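Nirkisex Hand-Held Gripper Pair - Set-up and Operation
Section 5. Recording Demonstrations at a Locker Bank

5.1 Before you start

The task in this section is opening and closing one compartment door. It replaces the drawer task in earlier Rurach releases. Complete Section 4 (pairing) first.

1. Set the session name in the Orkent console. Use the compartment number as the suffix.
2. Check free storage. A full session needs 583 MB per gripper.
3. Leave the key in the lock of the compartment to be used.
4. Close the jaws fully, then open them fully. The console must show both end positions.

5.2 Holding the door

1. Approach the door with the jaws open.
2. Close on the free edge of the door, near the handle and lock.
3. Move the door along its hinge arc. Do not pull straight back.
4. Stop, hold still until the tone, and release.

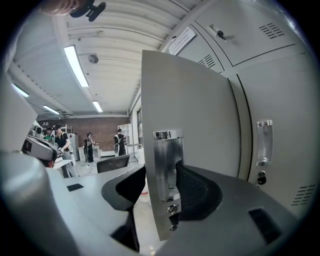

Does the key have to be turned as part of the demonstration?
Only for tasks with the suffix K. In all other tasks the lock is left open and the key stays where it is.

Caution: Do not force a door that binds. Jaw force above the limit stops the recording with error 355, and the episode is discarded.

5.3 Registering the two grippers

The grippers share one coordinate origin, set at the start of each session. Repeat this procedure after a battery change.

1. Take one gripper in each hand.
2. Raise the gripper with the marker so that the other gripper's camera has a clear view of it.
3. Move it slowly from side to side, then toward you and away.
4. Wait for status 330 in the console - registration complete. 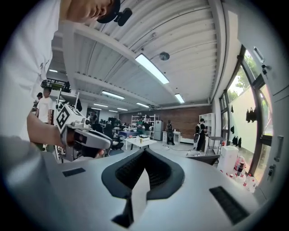 How far apart should the grippers be during registration?
Keep them between one and two hand lengths apart. If the console reports a weak fit, bring them closer and start again from step 2.

Note: Other operators may record in the same room. Each pair must run on its own channel.

5.4 Recording an episode

1. Stand within arm's reach of the lockers.
2. Press the trigger on the left gripper twice.
3. Perform the task once, at an even speed.
4. Return both grippers to the start pose - elbows bent, jaws open.
5. Press the trigger twice to end the episode.

Keep the wrist steady while the jaws close. The Thepsuriya trainer treats small corrections at this point as part of the task, and the arm will repeat them.

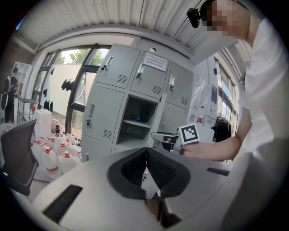 Jirayu Luangrath notes that step 4 was the one most often skipped on the Thepsuriya trials, and asks that operators delete such episodes at once and leave nothing for the trainer to sort out. To delete, hold the left trigger until the console shows the episode number struck through.

5.5 Transfer

Dock both grippers before starting the transfer. Episodes are sent on port 3406 and remain on the grippers until the console confirms the checksum. Do not undock while the indicator is flashing.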